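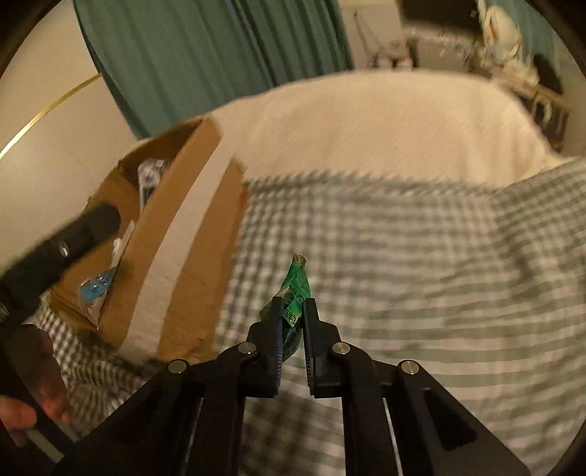

But if it's shiny it must be metal, came the objection from the back row last time, and metal goes in the recycling, so what's the problem? I gave a poor answer at the time (we had two minutes left and somebody needed the room), so I'm starting these notes with a better one.

Session 9: Wrappers, films and the thin stuff

Most shiny snack packets are plastic. The usual one is polypropylene, stretched in both directions while it's being made so that it comes out thin, clear and surprisingly strong. The shine is aluminium, but there's hardly any of it. The metal is heated in a vacuum until it turns to vapour, and the vapour settles on the film as it runs past on a cold roller. If you peeled off the metal and tried to pick it up you'd have nothing to hold. So a packet can look exactly like kitchen foil and behave nothing like it, and a recycling works that wants aluminium doesn't want your crisp packet.

There are proper foil laminates too, with a real sheet of aluminium stuck between layers of plastic. Coffee bags are often made that way, and plenty of pouches. Those are a different headache and I'll come back to them next time with the cartons.

The scrunch test

You all know this one, I expect. Squash the thing in your fist and let go. Foil stays squashed, plastic film tries to open out again. It's a good test and I use it at home, but please don't treat it as the law. A film that's been twisted hard or folded over on itself can hold a crease for ages, and a thick laminate can fool you either way. If you're unsure, look for the recycling label on the back and believe that over your fist.

Why bother with the metal at all?

Three enemies: oxygen, water and light. Fat goes rancid when oxygen gets at it, and light speeds the whole thing up. Crisp things go soft when water vapour gets in. Plain polypropylene is rather good at keeping water out and rather bad at keeping oxygen out, and this bit trips people up every year! They assume a material is either "a barrier" or it isn't. You always have to ask: a barrier to what?

Add that whisker of aluminium and the film gets much better on all counts. The other half of the trick is what's inside. Lots of packets are flushed with nitrogen before they're sealed, which pushes out most of the oxygen and also gives you that cushion of gas so the contents don't arrive as dust. People grumble that they're being sold air. Fair enough, some packets are bigger than they need to be, but the gas has a job.

Write this one in the margin, it comes up in the coursework: the package protects the food, and the food usually took far more energy and land and water to produce than the package did. If you strip off a wrapper and the food gets thrown away as a result, you may well have made matters worse. I'm not saying that lets every wrapper off the hook (a banana has one already), only that you have to do both sums.

Seals and seams

Turn any snack bar over and you'll find a fin running down the back, plus a crimped seal at each end. That's a flow wrap. Film comes off a reel, gets folded round the product into a tube, the long edges are pressed together to make the fin, and the ends are sealed and cut. Fast, cheap, very little waste. Film like this has a thin outer skin that melts at a lower temperature than the middle, so you can weld it to itself without the whole lot shrivelling up.

Twist wraps, the sort you get round boiled sweets, don't need a weld. They do need a film that stays twisted when you let go, and ordinary polypropylene is too springy for that unless it's been specially made. Cellophane was lovely at it. Cellophane is made from wood pulp, by the way, so it isn't a plastic in the sense we've been using, though people use the word for anything clear and crackly.

The Sodero exercise

Now the sums. Sodero is our pretend-to-be-in-charge exercise and you'll have the sheet already. You're looking after packaging for a bakery that sends out 3,000 oat biscuits in a batch, each one wrapped on its own, and the shops want them to last longer on the shelf. You've got two quotes. Dresska is offering a plain clear film, cheaper, with a nice window effect. Forside is offering a metallised one that costs more.

What I'd like is a page, no more, on which you'd pick and what you'd want to find out first. A few nudges:

What actually spoils an oat biscuit? Is it going soft, or going rancid, or both, and which happens first?

How long does it sit in the shop, and is it under bright lights?

Would one bigger packet do instead of single wraps? Who'd be cross if you changed it?

Work out the film per 100 biscuits before you do anything clever with the batch. Everyone who went wrong last year went wrong by skipping that and losing a nought somewhere.

Where it goes afterwards

Flexible film is a pain to recycle for dull practical reasons. It's light, so you need an enormous heap of it to get a useful weight. It's often greasy. It wraps itself round the machinery at sorting plants, and somebody has to stop the line and cut it off. And it's printed, glued and layered, so what you get back is a mixture. None of that makes it impossible. Lots of supermarkets have collection points for soft plastics, and the clean single-material films stand the best chance.

You'll see a push towards what's called mono-material packaging, meaning every layer belongs to the same family of plastic. A polypropylene film with a very thin metal coating can often count, depending on whose rules you're reading. Compostable films are about too - do check whether the label means a home heap or an industrial composter, as my own heap still has a piece of something in it from ages ago, looking very well indeed.

For next time

Read the Okoro chapter in the course pack, the part on cartons, and skip the bit on printing inks unless you like that sort of thing (I do). Bring one clean, empty wrapper from home, any sort, with the label still readable. Rinse it if it held anything oily, please. The Sodero page is due at the start of the session and I'm happy to look at drafts before then if you catch me at the break.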